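Re: [irkdale-makers] Thoroddsen open day – worth the trip?

Sorry for the slow answer, been up to my eyes. Quoting the bit I can actually help with:

> Did anyone from the list get to the Thoroddsen open day in the end? We have
> 55 quid a head in the outings budget and a few of us were thinking of the
> November one, but the web page says next to nothing. Is it all slides?
> Do they let you touch things? And is the place easy to reach from the
> Irkdale side without a car? My mother-in-law may come too and she won't
> stand for three hours.
> Nanna Grímsdóttir

Yes, went, with two from the Lornwood group. Short version: go, eat first, skip the opening talk if you've read anything on the subject in the last couple of years.

Getting there – train to Lornwood, then the 153 bus from outside the station, get off at the tyre place and walk back. Don't trust the map on their page, it has the old entrance. Gate code wasn't needed, somebody in a lanyard was letting people in. Last bus back is earlier than you'd think so check it before you set off. We nearly didn't make it.

Cost: free. So your 55 can go on lunch. There was tea and a plate of shortbread and that was gone by eleven. The canteen next door takes cards only.

Slides – yes, some. The opening talk was 40 minutes too long and mostly about the firm. One good bit in it on the Imotton rig, which is their arm on a wheeled base, and why they stopped scripting its moves by hand and went over to learning from people doing the job. The chap said they ask for 500 goes at a task before they bother training on it, and that the first 100 are usually binned as people are still getting used to the grippers. I asked if that was 500 per person or in total. In total. Would have liked more on that and less on the history of the building.

Chairs in the talk room, none on the floor upstairs, but they found a stool for a man with a bad knee without any fuss so your mother-in-law should be ok. Ring ahead I'd say. There is a lift, slow.

Touching things: yes!! Best part by miles. The hand-held grippers are what you get to see close up. You hold one in each hand, squeeze, the fingers close, and you do some ordinary chore with them instead of your own hands. The job at the demo was clearing rubbish off a table into a bin. Sounds like nothing. Bags and wrappers are horrible though, you think you've got one and you've got a corner of it, and the light stuff slides off the pad. I had a go afterwards and was rubbish at it (sorry). My wrists knew about it next day. One of the Lornwood lot was much better than me and has not stopped mentioning it.

Things I'd ask if I went again:
how they deal with see-through packaging, as the answer I got was a bit vague
what happens to a go where something gets dropped – kept or thrown out? got two different answers from two people
whether the arm does it at the same speed as the person. I think not, but we only saw it move for a minute or so and that was with nothing in its fingers
can a club borrow a pair. I did ask, they said put it in writing

On the Imotton itself, don't expect much. It was behind a rope, did a bit of a wave and a reach, then it was being charged. Anybody going just for the big robot will be dissapointed. Anybody who likes fiddling with linkages will be happy, bring a torch and look at the pivots. I would of spent the whole morning on those.

Also worth knowing: no bags upstairs, there are lockers, you need a pound coin. Flat shoes. Photos are fine on the upper floor and not in the workshop, they're quite firm about it. Noise not bad at all, mostly people talking. Kids were there, ten and up I think was the rule, ask.

If a group does go in November I'd come along again for the afternoon, the morning is the crush. Can bring two in the car from the Irkdale roundabout, back seat is a bit full of printer parts but I'll shift them. Say by reply on here please not off list or I'll lose it.

Two from the table clearing, bigger ones if anyone wants them.
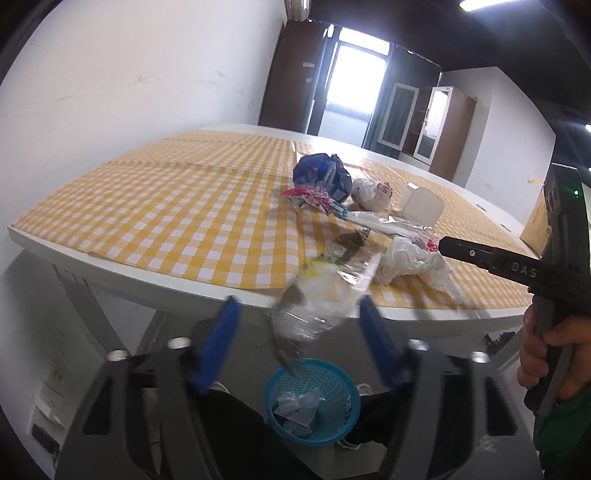
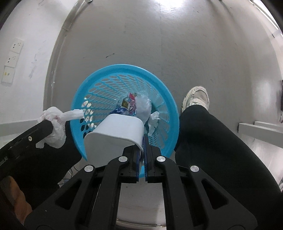 Rubbish going in the bin with the hand-held grippers, a big clear packet in the first and a white cup in the second.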